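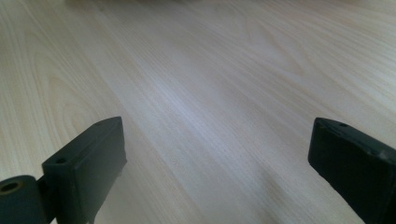
Detetti 1,000 mm Underfloor Air Return Filter Kit: long-term review

The Detetti kit is a retrofit filter box for ducted heating systems with a single floor-level return. It replaces the stamped grille and the loose foam pad that most older installations came with, and puts a pleated cartridge in a sealed frame directly behind a hinged face. I have had one in a weatherboard house since October, running through one cooling season and most of a heating season. The unit was bought at retail from Zenddale, who also sell the replacement cartridges.

Sizing

There are three widths. Mine is the largest, with a nominal face of 1,000 mm by 400 mm. The cut-out in the wall or floor can be up to 20 mm undersize in either direction before you need to trim anything, and the flange covers about the same amount on the other side. Measure the duct behind the grille as well as the opening. In my case the opening was square and the sheet metal behind it was out by 6 mm across the diagonal, which meant relieving one corner with tin snips before the box would seat.

The depth is 86 mm behind the flange with the standard cartridge fitted. Check this before ordering. A return boot with a tight elbow directly behind the grille will foul the back of the frame, and the instructions give no alternative mounting for that case. Belhaj make a shallower box that would probably suit, with less pleat area.

What is supplied

The carton contains the outer frame in folded steel, the hinged face, one cartridge, a roll of closed-cell foam tape, a bag of screws and a pressure tapping with a length of clear tube. The tapping is a small brass barb that passes through the frame downstream of the cartridge. It is capped from the factory. No gauge is included, though any cheap manometer with the right bore will fit it.

The screws are poor. They are a soft zinc-plated pattern with a shallow Phillips recess, and two of mine cammed out on the first drive. I replaced the lot with 8-gauge stainless button heads. The foam tape is good quality and there is enough of it to do the perimeter twice.

Installation

Allow an afternoon. The steps are in a sensible order on the sheet, but the drawings are small and the section on bonding the frame to the duct is a single sentence. I ran a bead of duct mastic around the full joint and left it overnight before switching the fan on. Foil tape alone would be a false economy here, as any gap between the box and the boot draws unfiltered air from the subfloor, and the finest cartridge on the market will do nothing about it.

The frame needs to be flat. If the flange is pulled down onto an uneven surface the steel twists slightly and the face will rub on the latch side. I packed two points with nylon shims and the rubbing stopped. A spirit level is no help with this. Use a straight edge across the corners.

Airflow and pressure drop

I took readings with the fan on its highest setting, using the supplied tapping and a digital manometer open to the room on the other port. A clean cartridge gave 22 Pa. The old foam pad and grille together gave 31 Pa, which I had not expected, and I put it down to the free area of the stamped grille being low. After twelve weeks of cooling use the new cartridge had risen to 38 Pa. I changed it at 60 Pa, a little over five months in.

The maker's sheet gives a maximum of 125 Pa. I would not run it that far on a domestic fan. The motor in my unit is a fixed-speed type and its airflow falls off noticeably past 70 Pa or so. Owners of variable-speed equipment have more margin but will pay for it in electricity.

I repeated the clean reading with a Nirkov cartridge of the same nominal size, which fits the frame with slight compression of the gasket. It gave 29 Pa. The pleats are closer together and there are fewer square centimetres of open media at the edges. It costs less, and on a system with a generous return it would be acceptable.

Run time

The thermostat logs fan hours. It showed 2,008 at the time of writing, all of them since the kit went in. The cartridges are rated by the calendar on the packaging, with no mention of hours, and that rating is of little use for a system that sits idle through spring. Pressure is the better guide. Agnes Aasen, who fitted my original ductwork and has put in several of these, writes the clean reading on the inside of the face in marker pen and tells the owner to change the cartridge when the figure doubles. I have adopted the same practice.

Noise

There was a faint whistle at first, traced to the tapping cap, which had not been pushed fully home. With that corrected the return is quieter than it was with the stamped grille. I have no calibrated meter and so offer no figure. The face does tick once on start-up as the pressure takes up the play in the hinge. A strip of felt on the latch side reduced it.

Cleaning and finish

The face is powder coated in a white that is slightly warmer than standard ceiling white. It marks if scuffed with a vacuum head, and the marks come off with a damp cloth and a little dish soap. The vanes are fixed and spaced widely enough to get a cloth between them. The inside of the frame is bare galvanised steel, and after a year it has the usual dull colour with no rust at the cut edges.

Do not wash the cartridges. The media is an electrostatically charged synthetic and loses much of its performance when wet. The sheet says so on the second page, in small type.

Cost

The kit was just under $200 delivered. Replacement cartridges are sold singly or in a box of four, and the box works out cheaper by a modest amount per piece. Store them flat. One of mine was stood on end in the garage over summer and took on a bow that made it awkward to seat.

Faults

The hinge pins are retained by friction only. One walked out by several millimetres over the year and I peened the end lightly to hold it. The latch is a plastic quarter-turn and feels like the first part that will fail. Zenddale list it as a spare at $6 and I have bought two.

Specifications as measured

Flange, outside: 1,048 mm by 447 mm
Depth behind flange: 86 mm
Mass with cartridge: 5.4 kg
Clean pressure drop, high fan: 22 Pa
Cartridge changes to date: one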